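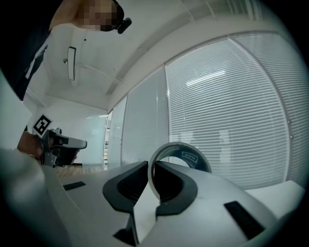
The replay tool in Kudamon finally lines up both grippers on one clock. Until June the left stream ran 44 ms behind the right, and every handover came out looking like a fumble. Colin Kettle found the cause in the buffer code – we were stamping images when they got written, and the pose got its stamp on arrival.

I reran 565 old takes with the fix. Nearly 70 still fail, mostly where the marker tilts too far and the pose jumps. Kirsty Garside wants to drop those. I'd like to try a smoother first, so version 2 of the filter goes on the Plarkier branch tonight.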